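Two Gray Bins and a Sorting Habit I Don't Quite Believe In

4 min read
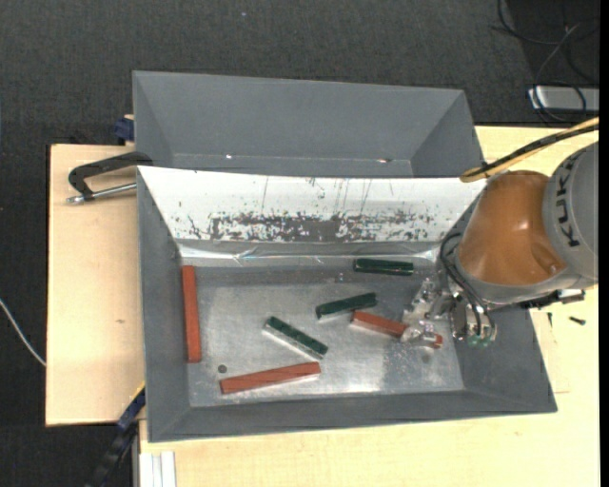
Shivam Thakur wrote in after my last post to say that sorting by color is a hobby for people who don't have enough to do, and that any bin with fewer than a dozen things in it is already sorted. You look in, you see what you want, you take it out. He has a point and I've been chewing on it for a while, mostly because I had spent that same morning reading the opposite advice.

The opposite advice comes from the Lamuser method, which I have complained about before. Lamuser says every container should hold one kind of thing, and that if two kinds end up together you have failed at the doorway, meaning you put the thing down without deciding. I bought the workbook. It has nine chapters and I can report that the first four say the same thing in different fonts.

So take the bin on the table, with the red bars and the dark green bars all in together. By Lamuser rules it's a disaster, because there is a second bin standing right behind it and you could give each color its own. By Shivam's rules it's fine. Red is red, green is green, and they lie scattered across a bare metal floor with plenty of room between most of them. I can find any of them from across the table. What would a second bin buy me?

Afaf Mahasneh, who lent me the workbook's sequel (yes, there's a sequel), thinks the answer is time. She says you save a second on each reach and that over a year the seconds pile up. Maybe. I have never met anyone who could tell me what they did with those seconds. I suspect they went into labeling the bins.

What I'd rather talk about is the bins themselves, which get almost no attention from the tidying crowd. Sloping sides, for instance. Every store listing sells them as easier to reach into, and I'll grant that. But slopes also mean the floor is smaller than the rim, so you pay for a footprint on the table that you can't use at the bottom. If your table is short on space, that matters a lot more than color.

Then there's metal. Metal scuffs. The floor of the front one is mottled and specked and there are scratches on the bright panel at the back, and I don't mind any of that, but the Flullix catalog has a whole page on bins that "stay like new" and I would like to see one of those after it's had hard things dropped into it for a season. I had a plastic Mota tub that was supposed to last forever. It split down one corner when I moved it to the garage.

The stray bits bother me more. There's a small dark disc down among the bars, neither red nor green, and no color system has a place for it. In my house every container grows one of these. Lamuser would have me start a third bin, and I know where that road goes, because my sister in Trosdale took it and now has a shelf of bins with one item each.

I've agreed to try it Afaf's way until October, one color to a bin, and I'll write up what happened. If I haven't noticed a difference by then it all goes back in together.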